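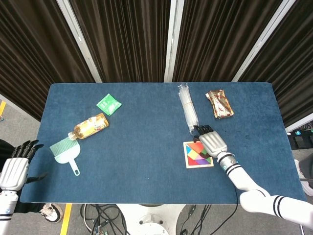 Thilini Mollah has a rule for the felt-covered table at the Letton Street activity room: whatever is on it at closing goes back to its own shelf, and the snack wrappers go in the trash before anything else moves.

"People want to start with the big stuff," she says. "I start with wrappers. They get stuck to the felt and then you find them in a puzzle box a week later."

She has run the room since November, when she took over from Rizwan Miah. He still comes in on some evenings to help with the inventory. The two of them keep 124 games and puzzles between them, listed in a notebook that Miah started and Mollah has since recopied.

The wooden tangrams get the most use. Mollah wants them put away assembled, in the frame, with every color in place.

"If it makes a square, it's complete. I don't have to check a list. If somebody hands me a frame and a bag of triangles, I have to build it myself before I can shelve it."

Miah disagrees a little. "I used to bag them. It was faster at night and slower in the morning."

Craft supplies are the other half of the job. The clear drinking straws are kept tied in a bundle, and Mollah would like them to stay that way until they're needed. A big box from a supplier called Zeda lasted the room nearly 3 months. She now ties them into smaller bundles and puts out one at a time.

Drinks are allowed on the table as long as the bottle has its cap on. She had thought about banning them. "Then everybody puts them on the floor, and that's worse."

The felt itself was Miah's idea. The old tabletop was noisy, and small pieces slid off it. He picked dark blue from the samples at Sarkar, a fabric shop he knew.

"It shows lint," Mollah says.

"Everything shows lint," says Miah.

She goes over it with a stiff brush after the table is clear, working from the far side toward her. The corners take the longest. She would like a second mat so that one could be aired out, but shelving for the new board games comes first.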